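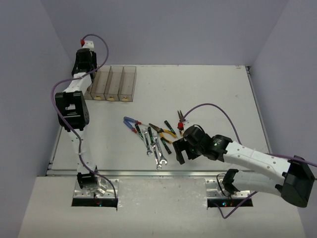 Sorting cell at the Stodness tool room: two arms, mixed hand tools, three clear bins.

Home > Staff information > Tool room > Sorting cell FAQ

Sorting Cell: Frequently Asked Questions

Applies to tool room attendants, kitting staff and shift leads at Stodness. Last revised in December. Contractors should read the Clidura site rules first.

What does the cell do?
It sorts returned hand tools by type. Pliers, screwdrivers and open-end wrenches are placed on the table as a mixed batch. The two arms pick them up one at a time and place them in the bins at the back. Bin assignment is set on the job screen and can be changed between batches.

Which tools can go in?
Only tools on the approved list, which currently has 642 entries. Knives, snips, torque wrenches, measuring tools and anything with a battery are still handled by hand at the counter.

Does the cell inspect tools?
No. It sorts by type and nothing else. Worn jaws, damaged tips and cracked handles are found by an attendant when the bins are emptied. Inspection is now a listed task with its own time allowance of 80 minutes per shift. Under the old procedure it had no allowance.

Is anyone losing a job?
No tool room position is removed under the current plan. Counter hours stay the same. Sorting comes off the attendant task sheet, and inspection, minor repair and stock control are added. The pay grade for attendants who complete cell training is under review. The result will be posted on this page.

Do I have to take the training?
Attendants, yes. Kitting staff may sign up if there is space. The course is 32 hours, taught by Carrilho on site and on paid time. It covers loading, clearing a stopped pick, bin changes and lockout. It does not cover programming.

Can I reach in while the arms are stopped?
Not unless the cell is in Load mode and the job screen confirms it. An arm that is holding still may be waiting for its next command. The indicator lights are no substitute for the screen.

How should a batch be loaded?
Place tools near the middle of the table, between the two arms. They may touch and may lie at any angle. Keep them off the rail at the front edge. Remove rags, tags and loose hardware first.

What happens when a pick fails?
The arm retries twice, then skips the tool and logs it. Skipped tools stay on the table until the batch ends and are then sorted by hand. Do not restart the batch to clear a single tool.

Which tools are skipped most often?
In the trial at the Flendatcombe site, more than 51 tool types needed a change to their grip settings. Needle-nose pliers and short wrenches accounted for most of these. Report repeat skips by tool number.

Is my work rate being recorded?
The cell logs picks, skips, stops and mode changes. Entries carry the batch number and no badge number. Shift leads see totals per shift. The log is not used in individual reviews.

What if the cell is down?
Go back to counter sorting with the old bin layout, which is posted inside the supply cabinet door. Batches already on the table stay there until the cell is locked out.

Who do I contact?
For stops and faults, use the Carrilho support line listed on the job screen. For questions on hours, grade or training, contact your shift lead.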